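I have been using Gollow for two months now, on and off, mostly in the evenings after the kettle has gone on and the inbox has gone quiet. It is a simulator for robot arms, sold by a small firm called Sutar, and you pay for it by the month. I took the basic plan, which lets you save 10 projects and run two at once. A few of you asked whether it is worth the money, so these are my notes.

Installing it was dull, which I count as praise. The download took longer than the setup. There was one warning about my graphics driver, which I updated, and I haven't seen it since. The sample projects come in a separate pack, and you have to go and find it on your account page. I missed it for the first week and built a table by hand, badly.

Most of my time has gone on the wrist view, where you look out past the gripper at whatever the arm is meant to be working on. You can have it flat or as a round fisheye picture, and I leave it on round. It takes some getting used to. The gripper fills a good part of what you see, and things on the table end up small and far off near the rim.

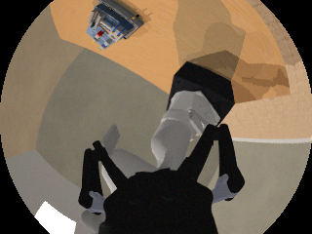 The wrist view in Gollow, fingers open, with a small assembly at the far side of the table.

The shadows are better than I expected at this price. The arm throws one across the wood and it looks believable enough to me. The wood grain is fine too. Walls and floors are plainer, and I wouldn't choose the package for its scenery.

Moving the arm about is where I have complaints. The sliders are too touchy, and typing in the joint angles means opening a panel that covers the view you are trying to check. Kanako Sekiguchi, who put me on to Gollow, uses a game controller instead and says she never opens that panel. I tried hers for an afternoon and it was much easier. Mine is on order.

Help has been decent. I wrote in about a project that wouldn't reopen and got a reply from Dzifa Nutsugah the next morning, with a fix that worked — rename the folder, no accents. The written manual is 13 pages and stops just before the part on contact settings, where I most wanted it to carry on.

I'm keeping the subscription until January at least. If you only want to look at an arm moving, the free trial will do. If you want to try out camera positions before you buy any hardware, the basic plan is enough, and I'd leave the dearer one alone until they sort out that panel.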